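Want to stack blocks with us this May? I'm putting together play sessions at Drerkside for grown-ups (yes, grown-ups!) who like fiddling with small colorful things, and I still need a few people for the afternoon group. No experience needed, just two hands and some patience.

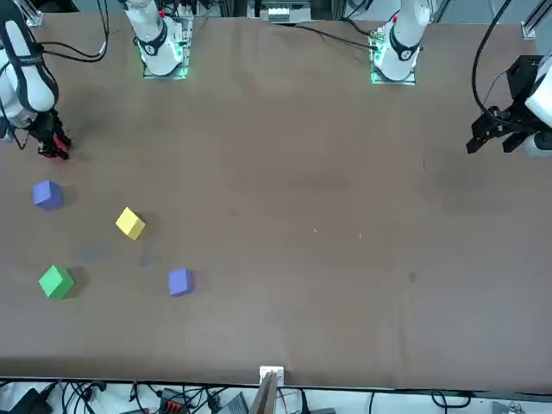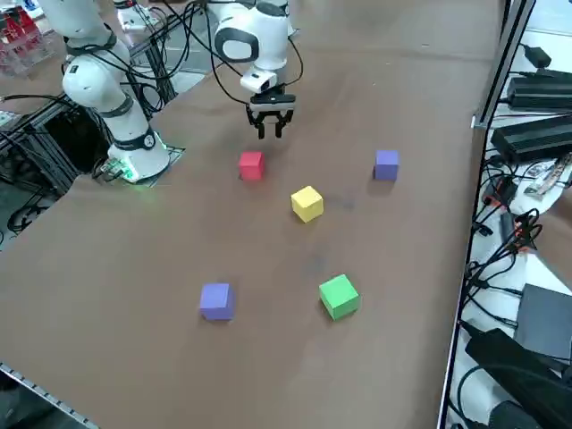

Each session runs 2 hours, with a snack break and plenty of chatting. You'll get a pattern card from our Clokel set and build it any way you like, then we talk about what was easy and what drove you nuts. Expect cubes like the yellow and green ones, spread over a big brown tabletop, so bring your glasses if you need them! I have over 900 cards, so you won't get bored. To join, leave your name at the Drerkside front desk before 3 pm and ask for the block group.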